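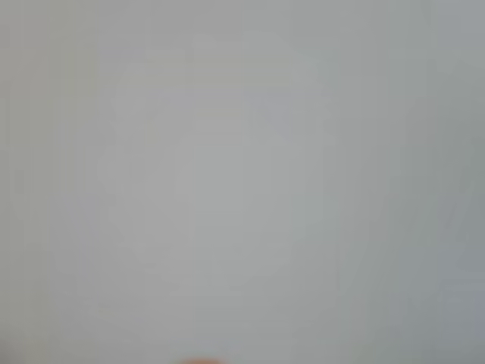 Pale gray, Grakstead open day.

Buris opened its Grakstead building to visitors on April 13, 2021, and I went along with a group of 16. We were asked to come to the side entrance, sign in and leave our coats on the rack. The visit was free but you had to book, and the morning slots had gone by the time I looked, so I took the early afternoon.

The building was put up for a printing business and Buris took it over later. It now handles paper goods and plain packaging for small shops. The first stop was a talk in the front room, 22 minutes by the clock on the wall, mostly about how orders come in and who checks them. The speaker said they keep 178 sizes of box on the list, though only a few of those go out every day. Skillari, the firm that supplies the board, had left a stack of sample cards and we could take some home. The grays were popular. I took one warm and one cool, and side by side at home they are further apart than I thought.

After that we went through to the packing area in two halves. It was quieter than I expected.

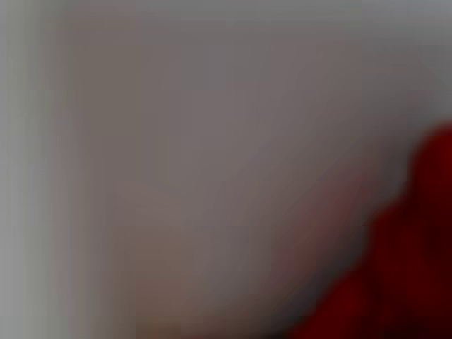
The second half of the tour was the store, where the stock is kept by size, smallest nearest the door. Our guide explained that Quiambao, the older numbering system, is still used for repeat customers, and new orders get a different label. Switching everything over is planned for July.

Tea was in the front room again. There were nearly 50 people in there by then, with the next group already arriving, and the line for cups was slow. Parking is on the street only. If you go to the next one, the bus stop at the bottom of the hill is closer than the one on the printed map.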